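Print this page | E-mail this page

What Holds Your Drink?

April 2, 2021

Look around your home and you will find many things made to hold a drink. Some are used once. Some last for years. They all have the same job, which is to keep liquid in one place until you want it.

People have been making cups for a very long time. Potters were shaping them out of clay more than 3000 years ago. Clay is soft when it is wet, so it can be pressed into a bowl or a cup. When it is baked in a very hot oven called a kiln, it turns hard.

Paper cups

Paper soaks up water. If you fold a cup out of notebook paper and fill it, it will soon go soft and leak. The paper cups sold in stores have a very thin coating on the inside. The coating keeps the drink away from the paper. Many paper cups also have a rolled rim. The roll makes the top of the cup stiffer and feels smooth on your lips.

Most paper cups are wider at the top than at the bottom. This lets them fit inside each other in a stack, and a tall stack takes up very little room in a cupboard.

Plastic bottles

A plastic drink bottle starts out as a small, thick tube. The tube is heated and air is blown into it inside a mold. The plastic spreads out until it touches the mold and takes its shape. Some bottles have a narrow part in the middle, called a waist, where your hand fits.

The label goes on later. It tells you the name of the drink, what is in it and how much there is. A bottle marked 1000 milliliters holds one liter.

Insulated flasks
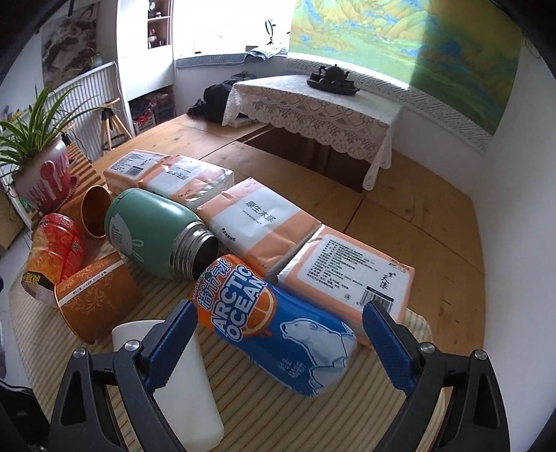

An insulated flask has 2 walls, one inside the other. In many flasks almost all the air between the walls has been taken out. An empty space like this is called a vacuum. Heat has a hard time crossing it, so hot soup stays hot and cold water stays cold for hours. Many flasks are made of stainless steel, a metal that does not rust easily. The neck often has ridges called threads, and a lid with matching threads can be screwed onto it.

Try it yourself

Ask an adult to help. Put the same amount of cold water in a paper cup, a plastic bottle and a flask. Close the bottle and the flask. Wait one hour, then measure the water in each with a kitchen thermometer. Write down which one stayed coldest.

Words to know

Kiln: a very hot oven for baking clay
Mold: a hollow shape used to form something
Vacuum: a space with almost no air in it

Print this page | E-mail this page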